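Why I'm still not signing the quote

The quote from Jarometti has been sitting in my inbox since December, and I keep opening it, reading to the bottom line and closing it again. It covers a two-arm bench cell, the controller, a year of support and a thing called a "readiness package" that I have asked about twice. The second answer was longer than the first and told me less.

I run a small shop that packs and sorts repair kits. I would like a machine to do some of the boring part. What I don't like is the way these things get priced, where the arms are the cheap line and everything hanging off them is where your money goes. Grippers are extra. Spare cables are extra. Listico, the other bidder, wants a separate fee for training on each new part, and we change parts all the time.

So before spending anything I went to look at a bench setup of the same general type, and I came home with a longer list of questions.

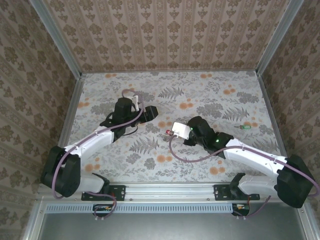 Two arms on one rail, cables looping over the top.

Look at the cabling. Both arms have a purple cable running in a big loose loop, and one of them goes down across the floor of the box. I'd budget for spares on day one. Neither quote has a line for it – Jarometti says cables are "covered under wear items", and wear items turn out to be excluded from the support plan on page three.

Then there's the enclosure. Everyone talks about reach and payload, and then you have to find a spot for a box with walls, get power to it and leave room for a person to lean in. Dixit sells a frame kit that looks fine on paper. Shipping was nearly as much as the frame.

My other worry is hours. The Irnix payback calculator assumes the cell runs three shifts. We run one, and it ends early when the truck comes early. Put in our real hours and the payback date slides out past the point where I'd expect to be replacing motors.

For now I've asked both bidders for a price on a three-month rental, with cables and grippers written in. Listico said they'd get back to me. Jarometti sent the same quote again with a new cover page.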